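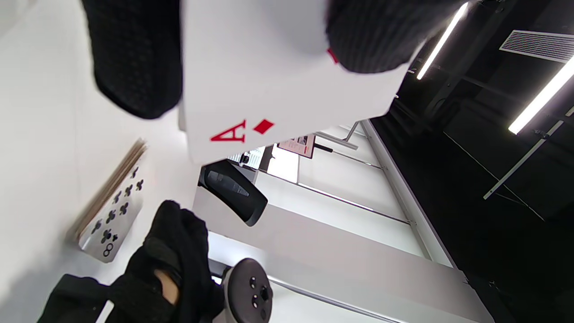
The ace of diamonds between gloved fingers, with the eight of clubs at lower left and a controller in hand.

Features / Work

The Slow Business of Teaching a Machine to Deal

27 Jan 2019

By the time I got my coat off at Poltalo, Simão Carrilho had already handed me a deck of cards and asked me to square it up. I have been playing cards since I could see over my grandmother's kitchen table, so I took the deck with some confidence, and I made a terrible mess of it. The cards Poltalo sorts and packs are the big ones, the kind you find in senior centers and in the hands of people doing magic at birthday parties, and they don't behave like the small ones at all. They bow in the middle. They slide off each other when you want them to stay and cling together when you want them to slide.

"Everybody does that," Simão told me kindly, and took the deck back and had it straight in about the time it takes to say so.

He has been here for eleven years, the first nine of them at the sorting tables, where finished cards arrive from the cutter and get checked, put in order and boxed. A busy week is 3,000 decks. The work is lighter than a lot of factory work and harder on the hands than you'd think, and when I asked the people at the long table what hurts, they all held up the same thing, the base of the thumb.

Last May the company began preparing for a pair of sorting arms from a supplier called Sovis, and that is where Simão's job changed. The arms can be bought. What can't be bought, at least so far, is the knack of picking one thin, slippery card off another without bending the corner or bringing its neighbor along. So a few of the sorters now spend part of each shift handling cards for the machine's benefit, in gloves, with a controller, recording how a person does it. They call this "showing." As in, "I'm on showing until lunch, can you cover my table?"

I watched a good deal of showing during my visit and I'll admit it's a strange thing to spend a morning on. You lift a card. You turn it. You set it down and lift another. Simão does it with his shoulders loose and his eyes half on something else, and he says that's the whole trick, to do it the way you'd do it if you were thinking about supper. The first recordings were no good because everyone was so careful. They moved like people carrying soup, he said, and the arms learned to move that way too, and it took them forever to get through a suit.

A full set of showing is 445 lifts, and after each one the sorter marks whether it went well. I asked if anyone was ever tempted to call a bad lift a good one, and a woman named in the rota only as Bea laughed so hard she had to put her cards down. The arms tell on you, she said. You cheat in the morning and by the next week there's a machine over there creasing queens.

Now, you'll be wondering about the jobs, and I was too, and I asked about it more than anybody wanted me to. The sorting tables had fourteen people when the project began and they have twelve now. One retired and one moved away to be near her daughter, and neither was replaced. The company has promised in writing that there will be no layoffs through the first two years of the arms. After that the letter is silent, and you can feel people being quiet around that part. Bea has it taped inside her locker door. She is fifty-six and told me she has done the arithmetic, and that it comes out fine for her, and less fine for the young man at the next table, who has a baby coming.

What the sorters did win was money for the showing itself. At first it was paid as ordinary table time. Simão thought that was wrong and said so, over and over, in his mild way, until it got its own rate. His argument was that a sorted deck gets sold once, and a recorded lift goes on working after you've gone home – maybe after you've gone for good. He'd have liked it to be more. "But it has a name on the pay slip," he said, "and before, it had none."

There have been nicer changes as well. The nastiest job in the building used to be the Brulico order, a plastic-coated deck for a hotel chain, so slick that people drew straws to get out of it. The first arm has taken over most of that one. It fumbles, and somebody stands by to pick up what it drops, but the thumbs of Poltalo are grateful. The order is for more than 3,000 decks, and last winter it left two people in wrist braces.

I stayed into the afternoon at the little café on Pasaribu Street with Simão and a bowl of bean soup, and he told me what he misses. It's the talk, mostly. On showing you can't chat much, as you forget to mark your lifts, and the tables are thinner than they used to be. He has started taking his old seat back for the last hour of the day, sorting by hand. The first evening he did it he finished 100 cards and found one upside down in the middle. The whole table made him buy the coffee.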